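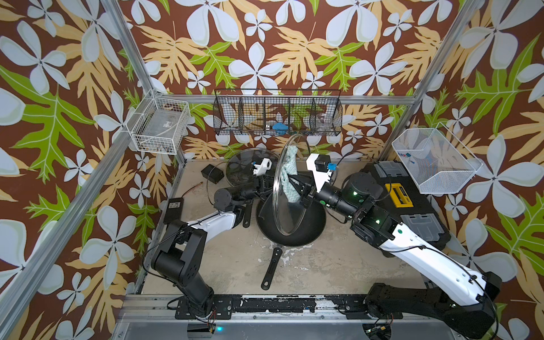

Why do I get the same book four times and three of them won't open, came the comment on the feedback form, and that's the one I want up while people are still sitting down. Read it out slowly. Let them groan. Everyone in the room has had that one.

25 mins incl. questions. Clicker is in the side pocket. Water.

**Opening**

Who we are: Lelurden, college library, two sites, one catalogue. Supposed to be one catalogue. Say "supposed" with a bit of weight.

What this is about: duplicate records for e-books. Where they come from, how we found ours, what we merged, what we left alone. Mostly the boring middle part. I have no product to sell, say so early, people relax.

Don't apologise for the topic. Did that last time and lost the first two minutes.

**How we got here**

Old system until the September before last. Then the move to Wulen. Print records went over fine, near enough. E-book records came from three places:

- the old catalogue export (hand-made, some of them very old, some of them lovely)
- the supplier's batch files, Jolla packages mainly
- single purchases through Le Goff, which come with their own short records

All three loaded in the same fortnight. Matching was on ISBN only. You can see where it goes.

Ask: hands up if your matching is ISBN only. (Pause. Expect quite a few. If none, skip the next joke.)

Print ISBN, e-ISBN, ISBN of the set, ISBN of the paperback somebody typed in because the hardback was missing its title page. Same book. Four numbers, four records. The system did what we told it.

Not having a go at Wulen here, be careful with tone, their support person might be in the room. Our settings. We chose them in a hurry.

**What readers saw**

SLIDE: search results list, the statistics textbook. Walk it from the top. Record one, good, opens. Record two, goes to a platform we left. Record three, opens a sign-in page for the wrong site. Record four is print but says online because of a stray field.

Students click the first, and if the first is bad they go away. Desk staff told us this for months. We had a box for it on the enquiry form and didn't read the box. Own up to that, it's a useful bit.

Also the lecturers. They paste the link they find into the reading list. So bad record = bad link in the reading list = thirty emails in week one. Don't dwell, I get cross.

**Finding them**

First try: export the lot, sort by title. Hopeless. "Introduction to" runs for pages.

Second try: title + first author + year, all squashed to lower case, punctuation out. Much better. Missed anything with a subtitle in one record and no subtitle in the other.

Third try, the one we kept:

1. title up to the first colon, squashed
2. first author surname only
3. year, allowing one either side
4. at least one record in the group has an online link

That gave 1,515 groups. Say the number and stop. It's groups, NOT records, somebody will ask. A group is two or more.

Mention edition. Edition is the trap. Third and fourth editions a year apart look like the same book to rule 3. We put the edition statement in its own column next to the title so you couldn't miss it while checking. Still missed a few, come to that later.

All done in a spreadsheet. Someone always asks what tool. A spreadsheet and one formula I had to look up every time. The formula is on the handout. I'll send the handout to the organisers aswell.

**Sorting them into piles**

SLIDE: the piles

Pile A: same book, same platform, two records. Merge.
Pile B: same book, two platforms, both work. Keep one record, put both links on it.
Pile C: same book, one link dead. Keep the live one, pull across anything good from the other.
Pile D: not the same book. Leave alone and write down why.
Pile E: no idea.

Pile E was bigger than I'd like. Be straight about it.

Pile B caused the argument. Half of us wanted two records because the platforms have different limits, one lets you download the whole thing and the other is chapter by chapter. Other half said readers don't care which platform, they want the book. We went with one record, two links, and a short plain note by each link. "Whole book download." "Read by chapter." Took the supplier names off the links altogether. Got thanked for that by the desk.

If time is short cut the argument, keep the notes by the links.

**Which record wins**

People want a rule. Ours, in order:

- has proper subject headings
- has a contents note
- has the right e-ISBN
- came from us not from a batch

Last one is sentimental and I'd drop it if doing it again. Some of our hand-made records were beautiful in parts and wrong in others. One had a full contents list and the wrong author.

IMPORTANT say this clearly: before you merge, check whether the losing record is what the reading list points to. We didn't for the first batch. Broke the links for a whole nursing module. Fixed by lunch, but it was a bad morning. After that we exported the reading list record numbers first and coloured those rows orange. Orange row = don't touch without setting up the redirect.

Does Wulen do redirects from old record numbers? Yes but it's switched off when you get it. Ask them to switch it on. One line email. Wish I'd known.

**The work itself**

20 minutes a day, each of us, first thing, before opening email. Not a project day. We tried a project day, everyone went cross-eyed by half eleven and the error rate after lunch was awful.

Sheet shared, one tab per letter. Put initials in when you've done a row. No initials, not done. Sounds fussy, saved us twice.

Batches of 13. Odd number, yes. It's how many rows showed on the desk screen without scrolling. Finish the screen, save, next screen. (This gets a laugh usually. Don't wait for it.)

After each batch a different person opens three at random in the public view, signed out, on a phone if possible. Signed out matters. On site everything opens because of the network, you think it's all fine, and then it's a student on a bus who finds out.

**What went wrong**

- Editions. Merged two different editions of a law book. Law lecturer noticed straight away, lawyers do. Unmerging is not a button. We had to rebuild one from the export. KEEP THE EXPORT.
- The nursing links, already said, don't repeat
- Multi volume sets. The batch files have a record per volume, ours had one for the set. We stopped and left all sets for later. They are still later.
- Batch reloads. Big one. Next slide.

**Stopping it coming back**

SLIDE: the reload

Jolla send an update file every month. First one after we'd finished the letter D put a good chunk of D back. Matching still on ISBN only. We had cleaned the floor and left the tap running. (Maybe lose that line, see how the room is.)

So, the order we should of done it in:

1. fix the matching rule
2. test it on one small file
3. then clean

New matching: supplier's own record number first, then e-ISBN, then title and year as a fallback which goes to a review queue instead of loading by itself. Review queue takes me a short sit-down each month. Fine.

With Le Goff we asked for the supplier number to be added to the short records. They said yes quicker than I expected. Moral for the room: ask the supplier, and ask early. We'd spent weeks working round something that was a tick box on their side.

Protect your fields. If you've added the plain notes by the links, tell the loader not to overwrite them. Field protection table on the handout, second page. Copy it but check your own field numbers, ours are a bit peculiar because of the old system.

**Where it stands now**

Piles A and C done. B done apart from two letters. D written up. E sits there. Sets not started.

Fewer "it won't open" messages at the desk, that's from the staff, I haven't got a decent before figure so don't claim one. If pushed in questions: we didn't count properly at the start, please do count properly at the start.

Reading lists much calmer. The lecturers haven't said anything. Taking that as good news.

**If you only do a bit of it**

- switch on redirects
- fix matching before you clean
- keep the export, somewhere you can find it
- test signed out
- start with whatever is on reading lists, forget A to Z, we did A to Z and I don't know why

**Questions they might ask**

*Why not buy a dedupe service?* Got a quote. Not this year. Also it wouldn't have known about the reading list links.

*Why not hide the batch records completely?* Thought about it. Some of them are the only record we've got.

*Does discovery not group them for you?* Partly. It groups for display, but picks the top one by its own logic and ours was picking the dead one a lot. Grouping over a mess is still a mess underneath. Show the spare slide if anyone looks unconvinced.

*Can we have the formula?* Handout!! Page one.

*Who decides on pile E?* Er. Me, when I've had a coffee. Better answer needed.

Spare slides after the blank one: grouped display, field protection close-up, the tab with orange rows. Check the orange shows on their projector, last time it came out pink.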